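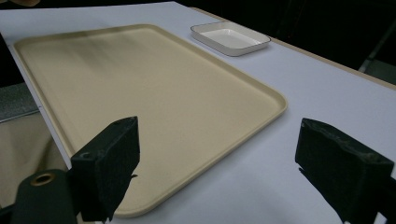
The large tray, cream with a low rim.

To: Wodusum list
Subject: Re: Seed sowing from below – tray depth?

Surachet Klinhom wrote on Tuesday:

> I have been watering my lettuce and leek seedlings from the top with a
> rose and losing a lot of them to damping off. Several of you have said
> to stand the modules in a tray of water instead. How deep should the
> water be, and how long do you leave them? I have 116 modules on the go
> and would rather not drown the lot.

Surachet,

Keep it shallow. I pour in 12 mm and leave the modules standing until the top of the compost goes dark, then lift them out to drain. With a peat-free mix that takes 8 minutes or so if it was still slightly moist, and much longer if it has dried right out. Compost that has shrunk from the sides of the cell needs two goes.

Leeks don't mind being a bit dry between waterings. Lettuce does, so do those first. I use rainwater for anything with true leaves and tap water for fresh sowings, as my butt is none too clean by January.

Any flat tray with a lip will do. You don't need the Tinetti one with the drain plug – mine leaked in its second winter and the replacement washers cost over half the price of a new tray. 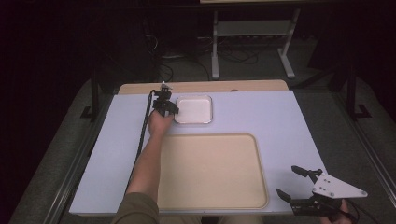 Large and small trays on the table.

Small trays are fine for a few pots of basil or a pinch of something you are only trying out.

On the damping off, I would look at how thickly you sow as well. I was putting 5 lettuce seeds in each cell and now put in two. Open the lid of the propagator as soon as most of them are up, even if the stragglers haven't shown.

Has anyone still got seed of the Khamphan long bean? Mine failed to ripen and I would swap some Hernari squash for it.

Regards,
Wodusum plot 8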